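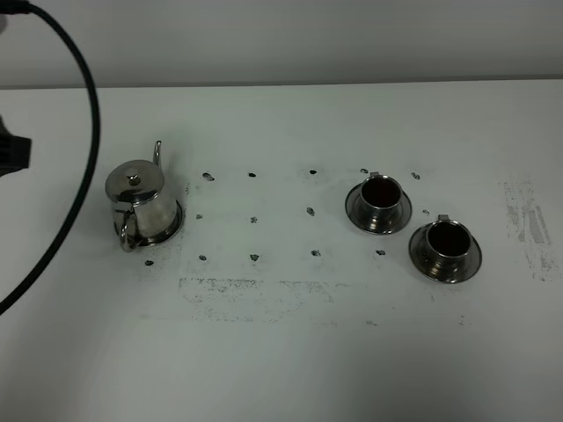
The Grarklow tabletop arm has been living at my place since March, and the question I get more than any other is whether it's any good in a kitchen. Short version: yes, for a handful of jobs, if you set up your table properly and pick the right dishes. I do my practice runs with a tea service, and I'd suggest you do the same. A steel teapot with a knob on the lid and a big looped handle, plus a couple of steel cups on saucers, will teach you more in one afternoon than the whole Flillirari starter video does. The handles give you something to aim for, and steel doesn't shatter when you get it wrong. (You will get it wrong!)

What you get for the money

The kit costs $296 through Lemen, and that covers the arm, the clamp, the power brick and one gripper. Lemen also sells a setup service where a person walks you through everything on a call. I paid for it and I'd skip it if you've ever put together a bookcase from a box. The cable is plenty long, but it's stiff, so give it a wide loop and let it run off the side of the table.

Setting up your table

Pick a light, matte top if you can. Mine is white and the arm's little sensor is much happier on it than it was on my old dark oak one. A plain wall behind helps too - I took down a calendar and a spice rack, and the missed grabs dropped right off.

Don't start with a full pot. Start empty, then try cold water, and leave hot tea until you've had a week of boring, dry runs. The arm is rated to lift 800 grams, which sounds like a lot until you fill a teapot. I stop at half.

Shiny dishes are a pain

Polished steel throws reflections everywhere and the Grarklow sometimes reaches for the shine. Two things helped me. First, turn off any lamp that points straight down at the table and use light from the side. Second, go into the settings and change the grab speed to 2, so it takes its time on the way in. It's slow, but I use the extra minute to find the cookies.

Saucers are harder than cups. The rim is so low that the fingers scrape the table, so I set the saucers out myself and let the arm bring the cups over.

Keeping the tabletop clean

White tops show everything, and gray smudges are the worst of it. A damp cloth with a bit of baking soda gets most of mine off. Rub gently and go in circles, then wipe again with plain water. For small stuck-on specks, lay a warm wet cloth over them for a few minutes and then push them off with an old plastic card. Please don't use a scouring pad on a matte finish, it leaves shiny patches and you'll be looking at them forever.

Would I buy it again?

I think so, though I'd get the soft finger pads from Hijazi on day one. The hard ones that come in the box slip on anything polished, and I've got a dent in a teapot lid to show for it. The pads peel off for washing and go back on in seconds. Let them dry overnight first or they slide around.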